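4.2 Das Bettlaken als Arbeitsfläche
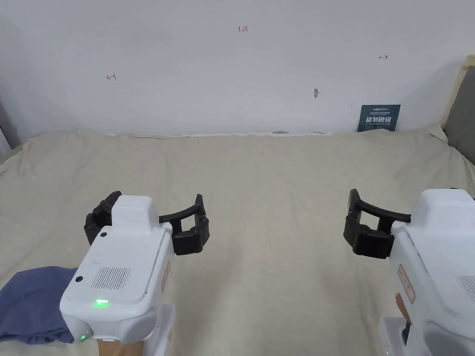

Lesezeit: 3 Minuten

Abbildung 7: Beigefarbenes Bettlaken vor weißer Wand.

Unter den Textilien des Haushaltskorpus nimmt das Bettlaken eine Sonderstellung ein. Handtücher, Kissenbezüge und Geschirrtücher lassen sich auf einem Tisch falten, ohne dass die Person ihren Standort wechselt. Für ein Laken in Doppelbettgröße gilt das nicht. Es wird in den meisten von uns besuchten Haushalten dort gefaltet, glattgezogen und geprüft, wo es auch benutzt wird, also auf dem Bett selbst. Das Bett ist damit zugleich Gegenstand der Tätigkeit und ihre Unterlage, und die beiden Funktionen sind in den Protokollen nicht immer sauber zu trennen.

Die Erhebung in Salbridge umfasste 300 Durchgänge mit Bettwäsche, verteilt auf neun Haushalte. Der größte Teil davon entfällt auf Spannbettlaken, der Rest auf flache Laken ohne Gummizug. Letztere wurden überwiegend von älteren Teilnehmenden verwendet, die sie unter die Matratze schlagen. Tveit hat in der Vorstudie in Brullbridge bereits darauf hingewiesen, dass diese Gruppe beim Beziehen andere Griffstellen wählt: Sie beginnt am Kopfende in der Mitte und arbeitet sich zu den Ecken vor, während Personen mit Spannbettlaken fast immer mit einer Ecke anfangen. Unsere Daten bestätigen das im Wesentlichen. Ausnahmen finden sich in zwei Haushalten, in denen beide Lakenarten nebeneinander in Gebrauch sind.

Als Ausgangszustand wurde für jeden Durchgang eine der Stufen »glatt«, »wellig« oder »zerknüllt« notiert. Abbildung 7 zeigt ein Laken vor einer unverzierten Wand; der Stoff nimmt den größten Teil des Blickfelds ein. Für die Kodierung ist eine solche Ansicht brauchbar, hat aber einen Nachteil. Einfarbige helle Stoffe bieten wenige Anhaltspunkte, an denen sich der Verlauf einer Falte verfolgen lässt. Bei gestreiften oder karierten Laken genügt oft ein kurzer Blick auf das Muster, um zu erkennen, ob der Stoff schräg liegt. Bei einfarbigen bleibt dafür nur der Schatten, und der hängt vom Stand der Lampe ab. Helge Lundgren, der die Kodierung betreute, ließ deshalb alle Durchgänge mit einfarbiger Wäsche ein zweites Mal bewerten. Die Übereinstimmung war bei »glatt« und »zerknüllt« hoch, bei »wellig« deutlich geringer. Wir führen die mittlere Stufe im Folgenden dennoch weiter, weisen sie in den Tabellen aber getrennt aus.

Die Tätigkeit selbst wurde in Einzelhandlungen zerlegt: Greifen, Anheben, Ziehen, Ablegen und Streichen. Insgesamt liegen 2354 solcher Handlungen vor. Ziehen und Streichen machen zusammen die Mehrheit aus. Auffällig ist, dass Streichen häufig auch dann vorkommt, wenn der Stoff nach unserer Einstufung bereits glatt ist. Mehrere Teilnehmende gaben im Nachgespräch an, das sei Gewohnheit. Eine Teilnehmerin sagte, sie merke mit der Hand Krümel und Falten, die sie nicht sehe. Wir haben diese Handlungen nicht als überflüssig ausgeschlossen — sie gehören zum Ablauf und trennen in vielen Protokollen das Beziehen vom Auflegen der Decke.

Die Stellung des Bettes im Raum hat einen größeren Einfluss, als wir erwartet hatten. Steht eine Längsseite an der Wand, so muss die hintere Kante entweder kniend vom Bett aus oder mit gestreckten Armen über die Matratze hinweg erreicht werden. Beide Varianten kommen vor, mitunter bei derselben Person. Beim Knien verzieht sich der bereits glattgezogene Teil des Lakens wieder, was einen weiteren Arbeitsgang an der vorderen Kante nach sich zieht. Ein Abrücken des Bettes wurde selten beobachtet und nur bei leichten Gestellen. Tveit unterscheidet hier zwischen »zugänglicher« und »verdeckter« Kante; wir übernehmen diese Begriffe, zählen das Fußende jedoch gesondert.

Das Material wurde nach den Angaben auf den eingenähten Etiketten erfasst, soweit diese noch lesbar waren. Bei älteren Stücken fehlten sie oft. Baumwolle überwiegt, gefolgt von Mischgewebe; Flanell trat nur bei den Durchgängen im Januar auf. Ein Vergleich der Materialien ist wegen der ungleichen Verteilung kaum sinnvoll. Anzumerken ist lediglich, dass Flanell auf der Matratze stärker haftet und die Teilnehmenden es vor dem Ablegen höher anhoben.

Offen bleibt die Frage, wann ein Laken als fertig bezogen gilt. Wir hatten den Abschluss zunächst über die letzte Berührung des Stoffes festgelegt. Das erwies sich als unzuverlässig, weil manche Personen beim Auflegen der Kissen noch einmal nachziehen. In der endgültigen Fassung des Kodierplans gilt der Vorgang als beendet, sobald ein anderes Wäschestück auf das Bett gelegt wird. Die Folgen dieser Festlegung für die gemessenen Zeiten werden in Abschnitt 4.3 behandelt.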